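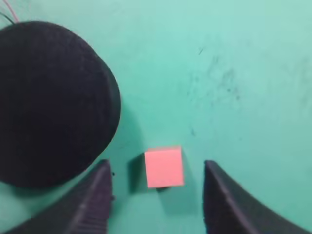
Pink block between the open gripper fingers, with the round black platform to the left.

Can a robot do it yet? Frequently asked questions

Windholm runs a small bench where we try out robot arms on jobs that people at home and in light manufacturing ask us about. These are the questions we get most by email and at open days. Last updated 28th January.

Can I buy a robot that does the housework?

Not one that does the lot. You can buy machines that do a single chore well. Robot vacuums and mowers are the obvious ones, and a dishwasher is a robot in every way that matters to the person who would otherwise be at the sink. A general-purpose arm that clears the table, puts the toys away and folds the towels is still a research item. You will see videos of arms doing each of those jobs. Look for whether the video is sped up, whether a person is steering off to the side, and whether the same arm was then asked to do it in a different kitchen.

What about a workshop or factory floor?

Much further along, provided the job stays still. If the part arrives in the same spot, facing the same way, in the same light, an industrial arm will pick it up all day and all night. Welding, palletising and machine loading have been done this way for decades. The trouble starts with the jobs left over for people: tidying a bench, sorting a tub of mixed offcuts, feeding a cable through a hole. Small shops have plenty of those, and they change from one week to the next.

Why do you test with a plain block?

A block with square sides is about as easy as an object gets. It doesn't bend, it doesn't roll, and two flat fingers can close on opposite faces. If an arm can't pick up a block reliably there is no point giving it a teaspoon. We also use a colour that stands out from the table covering, so the cameras have a fair go at it.

We then make it harder a bit at a time. The block gets turned, put closer to something the fingers could bump, or has to be set down on top of something raised. Household objects come after that.

How well does it go?

Our last full set with the Direro arm was 163 attempts at picking up a single block and placing it on a round platform. Most of them came good. The failures were mostly at the placing end. The arm would carry the block across, let go slightly too high or too near the rim, and the block would end up back on the table. A person doing the same job would adjust without thinking about it.

We don't publish a single success percentage. It depends so much on where the block starts that the figure would mislead people, and we have seen figures like that turn up in sales brochures with the conditions left off.

Can robots deal with cables and wires?

Poorly, as a rule. A wire has no fixed shape. Push one end and the middle goes somewhere else. It is also thin, which makes it hard for a camera to judge how far away it is, and it throws a shadow that can look like a second wire.

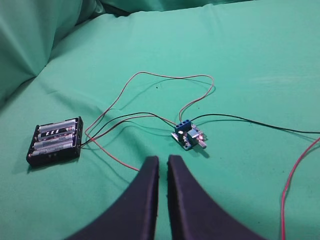 Small electronics bring most of these problems together. There are AA cells that have to go in the right way round, screw terminals that need a driver held dead straight, and loose leads that will catch on anything moving past. We would not currently hand wiring of this sort to an arm without somebody watching. Steering an arm by hand through the job is possible, though slow, and the main use for it is collecting examples for the arm to learn from later.

Car makers do have cable work automated in places. Those lines use purpose-built fixtures to hold the cable where the robot expects it, and the fixture often costs more than you would think.

Where is the camera?

We use more than one. There is a small camera at the wrist, looking down past the fingers, and a fixed one that looks at the bench from outside. The wrist view is good for the last few centimetres of a reach. The fixed view is good for telling whether a thing is on the table or above it. Each has its blind spots. From the wrist, the fingers hide part of whatever they are about to touch. From the fixed position, the arm can get in front of the object.

For a home setup, we suggest starting with both. People who begin with a single camera nearly always write to us about depth.

Does it matter what the table is covered with?

More than people expect. A plain, matte surface in one colour is easiest. Gloss laminate throws reflections, and patterned tablecloths are hopeless for a beginner's setup. Cloth is soft and forgiving if the fingers touch down too hard, but it creases, and it can be dragged. Smooth it out at the start of each session and check it again if you change anything over. Smudges and crumbs are worth wiping up too.

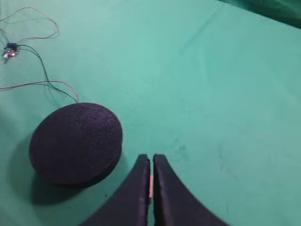

Use something that contrasts with both the object and the gripper. Dark fingers working next to a dark object are harder to tell apart than dark fingers next to a bright one, and the same goes for your own eyes if you are steering the arm from a screen.

How much does it cost to try this at home?

Our current loan kit comes to $1155 to replace, which is the amount we take as a bond. It covers the arm, the gripper, the cameras and the power supply. You need your own computer and a solid table. A wobbly table will ruin everything else you do.

Cheaper arms exist. The hobby ones have more slop in the joints, so the fingers may stop in a slightly different place each time. They're fine for learning on. They are frustrating for anything that needs placing accurately.

How long does it take to teach an arm one job?

Allow a full weekend for a first simple job, such as moving a block from one place to another. Most of it goes on setup and on fixing your own mistakes. A second job on the same bench goes faster. Moving the whole lot to another room usually means doing a fair bit of it over, because the light has changed and the cameras are never quite where they were.

Is it safe around kids and pets?

A small bench arm is unlikely to do serious harm, but it can pinch fingers and it can knock a mug of tea into somebody's lap. Keep children out of reach while it has power. Cats are attracted to the cables. Never leave a learned program running with no adult in the room, no matter how well it has been behaving. Industrial arms are another matter altogether and need proper guarding and a risk assessment.

Which chores should I expect first?

Our view, and people in the field disagree:

Loading and unloading things that are rigid and all one kind, such as tubs or jars, is close.
Putting blocks and other hard toys back in a box is close, if speed doesn't matter to you.
Laundry is further off. Folding a towel that has been laid out flat is one thing; finding a sock inside a doona cover is another.
Cooking from raw ingredients in an ordinary kitchen is a long way off.
Anything involving stairs, add years.

What is the simplest useful test before I spend money?

Write down the job, then list each thing that changes between one time and the next. Where the object starts, which way it faces, how full it is, what is sitting beside it, what the light is doing. If your list has 2 items on it, the job may be worth a trial. If it has 9, keep doing it by hand for now.

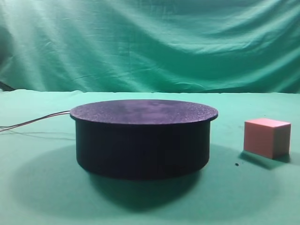 Then set up the plainest version of the job you can on an empty bit of bench, with one object to pick up and one place to put it. Leave generous space between them. Run it until you are bored, and write down every miss and what caused it. Only after that should you start adding the mess that belongs to the real job. Shops that skip this stage tend to blame the arm for problems that came from the bench.

Can I bring in my own job for you to try?

Yes. The bench is open for visitors' jobs during May, at the Windholm workshop on the Drondevden site. Bring several of the object, since one may get dropped. We can't take anything wet, sharp, hot or alive. Let us know beforehand if it is longer than your forearm, as it may not fit under the fixed camera.

Do you sell or recommend a brand?

We don't sell arms. We use the Direro because it was the one we could get spares for, and Nasr does our repairs. Other arms of the same size would do. Ask any seller how long replacement fingers take to arrive, as those are what wear out first.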